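Search this site Search Go

How to sort a mixed haul of fruit so it all gets eaten

I love coming home with far too much fruit! A bit of everything, all jumbled together, and for an hour the kitchen smells like a holiday. The trouble starts about three days on, when something at the bottom has gone soft and taken its neighbours with it. Ten minutes of sorting on the day you shop will save most of it.

You need a clear table with a wipe-clean cloth, two or three see-through tubs and a bowl. I use the old Grunen tubs, but takeaway ones are fine.

Step 1. Get everything out where you can see it

Tip nothing! Lift each piece out and set it down with a little space round it. Bananas to one side, peaches near them, and the really small fruit straight into a tub of its own so it can't roll off. 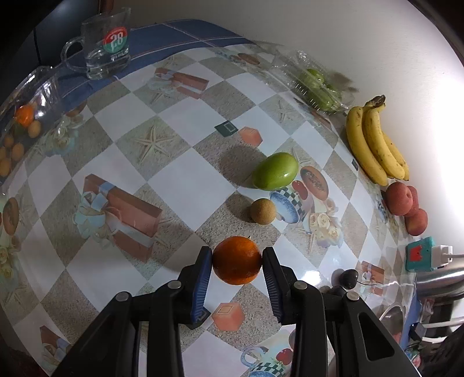

Page last changed: February, by Meinrad

Step 2. Pick up and check, one at a time

Turn each fruit right round in your hand. An orange should feel heavy for its size, and a firm dimpled peel is a good sign. With peaches, press very gently near the stalk end with the flat of your thumb – fingertips leave bruises that show up the next day. Mangoes and guavas go by smell as much as by feel, so give them a good sniff.

Step 3. Make three groups

Eat now: anything soft, split or well speckled. Bananas with brown freckles are lovely and sweet, so put them right at the front.

Eat this week: peaches that give slightly, plums, cherries.

Will keep: oranges and anything still rock hard.

Go by ripeness and let the kinds mix while you sort. Oranges, dark plummy fruit and cherries can all sit in a huddle on the cloth for now, and it looks gorgeous. Leave the stems on cherries too, as they last better that way.
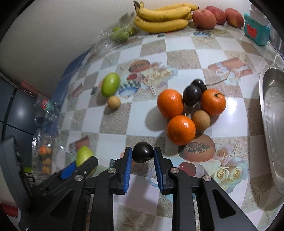
Step 4. Put it all away

Hard mangoes and peaches stay out on the counter until they give a little, then go in the fridge. Cherries go in the fridge unwashed, in a tub with the lid ajar. Keep bananas well away from everything else, or they'll hurry the lot along. Oranges are happy in a cool bowl for a week or more.

Step 5. Deal with the "eat now" group tonight

My standby is a quick compote: 400 g of chopped soft fruit, a splash of water and a spoonful of sugar, simmered until it slumps. Wonderful on porridge!

Comments (3)

Nobuhle Mokgethi: Tried this on Monday and found two peaches I'd have lost. Does the compote freeze?

Meinrad Leitner: It does, beautifully. I freeze it in 200 g pots.

plumjam: I put the bananas in a different room. Works a treat.

Contact | Copyright Meinrad Leitner | Back to top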